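Ticket: sleeve stitch counts wrong from size 4 up, Caldeira cardigan
Opened by: Martim Cardoso
Opened: 15th February
Product: Dasstead pattern grading sheet, knitwear template
Status: open, waiting on tester
Priority: high (pattern is already with test knitters)

What's wrong

Sleeve cap for the Caldeira cardigan doesn't fit the armhole in the bigger sizes. Sizes 1 to 3 fine. Size 4 and up, cap comes out too shallow and the tester has to stretch it to get it in. Two testers reported it separately, same spot, right where the cap shaping meets the raglan-ish bit at the front.

Also the yardage column is off. Says 1000 yards for size 2 and 1000 yards for size 5. Can't be right.

Setup

Grading sheet is the template version, not the blank one. Gauge entered over 4 inches, stockinette, blocked. 19 stitches. Yarn is Urkoline DK, held single. Rows per 4 inches typed in by hand because the swatch tab wouldn't carry it over.

Tried so far

1. Re-entered gauge. No change.

2. Deleted the sleeve tab and pasted a fresh one from the template. Caps changed by one stitch in size 3, which was the one that worked. Put it back.

3. Turned off rounding. Got stitch counts with decimals, obviously, but useful - size 4 wants a half stitch more each side than it was giving. Size 6 wants almost three. So it gets worse as you go up.

4. Checked armhole depth against my own schematic. Matches in all sizes. So the body is OK and it's the sleeve that is wrong, I think.

5. Knit the size 5 cap only, on waste yarn, to be sure it wasn't just tester tension. Same problem. Short by a good half inch.

Reply from support (Stikevmont help desk)

Thanks for the detail. Can you tell us which row gauge the sleeve tab is reading? Click the cell next to "cap depth" and look at the formula. If it points to the swatch tab and the swatch tab is empty, it falls back on the default. Please also say if your stitch repeat is set on the sleeve as well as the body.

Reply from Martim

OK looked. It's reading the swatch tab. Swatch tab is blank becuase it wouldn't save, see above. So it's been using the default row gauge this whole time. Didn't know there was a default. Would be nice if it turned red or something.

Stitch repeat is 12 on the body, nothing on the sleeve. Sleeve is plain except for the cuff. Should it be set anyway?

Pointed the cap depth cell at my typed number. Size 4 fixed. Size 5 fixed. Size 6 still one stitch out each side.

Reply from support

Leave the sleeve repeat at 1, not blank. A blank repeat copies the body, so your upper arm count is being rounded to the nearest 12 in every size. Small sizes happened to land close. For yardage, check that the total is not locked. The lock icon is easy to hit when you paste a tab.

Reply from Martim

Repeat set to 1. Size 6 cap now matches the armhole on paper. Upper arm counts moved in four sizes, so the increase rows in the sleeve section all need rewriting, ugh. Fine.

Yardage was locked, yes. Unlocked it, size 5 went up and now looks sane. Size 2 went down by 100. I'd already told the size 2 tester to buy for the old number so she'll have a skein over. Will message her.

New thing though - the inches-to-cm column on the schematic rounds differently now. Upper arm in size 3 says 13 in / 33 cm in the chart and 13 in / 33.5 cm on the schematic. Not a big deal but people will write to me about it.

Reply from support

Schematic rounds to the half cm, chart rounds to the whole. There's a switch under print options. We've passed the swatch tab saving problem on as a seperate ticket.

Still to do

Rewrite sleeve increases, sizes 3 to 6
Send new page 4 to all testers, mark it clearly so nobody knits from the old one
Size 6 tester hasn't started sleeves, ask her to hold off
Reknit size 5 cap on waste yarn with new numbers
Change the print option for cm
Recheck button band pickup while I'm in there

Pattern was meant to go out in May and I'd still like that, but not before a size 6 sleeve has been sewn in by a real person. 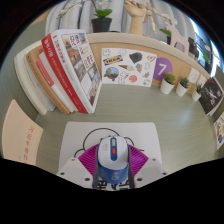
Keep this one open please. I'll post the size 6 result when I have it, and if the swatch tab gets fixed before then let me know so I can take my typed number back out of the formula.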